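How to Move Paper Procedures Into an Online Knowledge Base

Written by Tuulikki Ojala
Filed under: Getting started, Importing content

Most teams that sign up for Tetier already have documentation. It sits in Word files, old emails and binders, and half of it contradicts the other half. These steps cover getting it into a knowledge base your staff can search.

Before you start

You need an account with the Editor role or higher, and a scanner that can save searchable PDFs. If your pages were typed on a computer and the original files still exist, use those. Scanned text always needs cleanup.

Step 1. Make a list first

Open a blank spreadsheet and add one row for each procedure. Use four columns: title, owner, last reviewed, and keep or drop. Don't scan anything yet. When our Fletmont office did this, we listed 545 pages and marked nearly 100 of them as drop before the scanner was even plugged in. Most were older versions of something we already had.

If two procedures cover the same task, ask the person who does the task which one they follow. Keep that one.

Step 2. Set up categories

Go to Settings > Structure and create your top-level categories. Eight is a good upper limit. Name them after what people are trying to do ("Ship an order," "Close the month") and leave department names out of it. Departments get renamed and the links in your articles will look wrong. 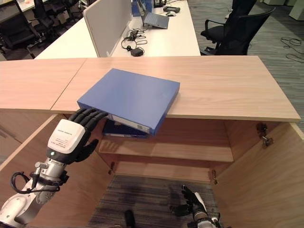

Subcategories can wait. Add them once a category has more articles than fit on one screen, and keep them to a single level. Readers who come in through search won't see the tree at all.

Step 3. Scan and convert

Scan each procedure as its own file. Set the scanner to 300 dpi, black and white, with text recognition turned on. Name each file with the title from your spreadsheet.

In Tetier, choose Import > From PDF and select up to 41 files at a time. Larger batches are rejected with a "queue full" message. Imported articles arrive as drafts, so nothing is visible to readers yet.

Step 4. Clean up the drafts

Open each draft and check the following:

Headings. The importer reads bold lines as headings and often gets this wrong.
Numbered steps. Look for a list that restarts at 1 halfway through.
Tables. Anything with merged cells will need to be rebuilt by hand.
Page references. Replace "see page 12" with a link to the article.

Plan on a few minutes for a short article. Long ones should be split — one task per article.

Step 5. Assign owners and publish

Every article needs one named owner. Select the drafts, click Bulk edit, and fill in Owner and Review date. Then publish one category at a time and let people use it for a week before you move on to the next.

What to do with the paper

Check your own retention rules before you shred anything. Signed forms usually have to be kept. For the rest, mark the old copy "Superseded" with the month and store it away from the work area, or people will keep using it.

Related articles
Setting review reminders
Redirecting old links
Reader permissions by category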